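Wissen > Technik > Roboter > Wenn was schiefgeht

Warum der Roboter plötzlich stehen bleibt

Zwei Arme, ein Tisch, und dann: nichts mehr. Was ist da los?
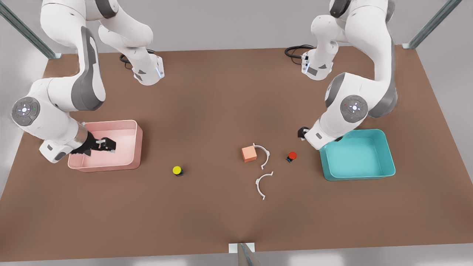

Zwei Roboterarme beim Sortieren, am Computer nachgebaut. Einer greift gerade in die rosa Kiste.

Also. Die Aufgabe klingt babyleicht. Kleine Sachen vom Tisch nehmen, in die Kisten legen. Würfel, Knöpfe, weiße Klammern. Du schaffst das mit verbundenen Augen (na ja, fast). Ein Roboter muss dafür richtig viel rechnen. Und manchmal geht es schief.

Bei der Firma Silard ist das neulich passiert. Dort üben die Arme erst im Computer, in einer Simulation. Das ist wie ein Videospiel, nur dass kein Mensch die Figur steuert, sondern ein Programm. 1.630 Durchgänge liefen über Nacht. Am Morgen kam Tudor Marinescu ins Büro und sah: 9 davon waren hängen geblieben. Arm in der Luft, Greifer zu, fertig. Nichts ging mehr.

Was war der Fehler?

Die Klammern! Die sind gebogen wie ein C. Ein Würfel ist einfach, der hat gerade Seiten, da packt der Greifer mit seinen zwei Fingern zu und gut. Aber ein C? Wo fasst man das an? Außen? Innen? Der linke Arm hatte sich für innen entschieden und die Klammer verhakte sich am Finger. Kiste erreicht, Greifer auf, Klammer fällt nicht. Das Programm wartet. Und wartet. Nach 30 Sekunden: Abbruch.

"Wie ein Kaugummi am Schuh", sagt Tudor.

Ist Stehenbleiben schlimm?

Nein, das ist sogar gut so! Merk dir das Wort NOTHALT. Wenn ein Roboter nicht mehr weiterweiß, soll er anhalten. Sofort. Schlimm wäre, wenn er schüttelt und zerrt und dabei den anderen Arm trifft. Zwei Arme an einem Tisch, das ist nämlich eng. Wie zwei Kinder, die gleichzeitig in die selbe Chipstüte greifen. Deshalb gibt es Regeln:

- Beide Arme wissen immer, wo der andere ist.
- Kommen sie sich näher als 10 Zentimeter, wird gebremst.
- Bei einem echten Roboter: Finger weg und Abstand halten, auch wenn er stillsteht! Er kann jederzeit wieder losfahren.

Der letzte Punkt ist der wichtigste. Steht still heißt nicht: ist aus. Erst wenn ein Erwachsener, der sich auskennt, den Strom abgeschaltet und alles gesichert hat, darf der ran. Du nicht. Auch nicht ganz kurz.

Und die Lösung?

Tudor und sein Kollege Benjie Calimlim haben dem Programm einen neuen Trick beigebracht. Klammern jetzt nur noch von außen greifen. Hängt trotzdem was fest, fährt der Arm ein Stückchen hoch, macht den Greifer langsam zu und wieder auf. Klappt das nicht, meldet er sich und ein Mensch schaut nach. Die neuen Durchgänge laufen noch, wir fragen nochmal nach.

Zum Ausprobieren

Nimm zwei Esstäbchen als Greifer. Leg einen Radiergummi und eine Büroklamer auf den Tisch. Beides in eine Schüssel, ohne Finger! Was geht schneller? Und jetzt mit einem Freund zusammen, jeder eine Hand, eine Schüssel. Wer zuerst anstößt, muss NOTHALT rufen.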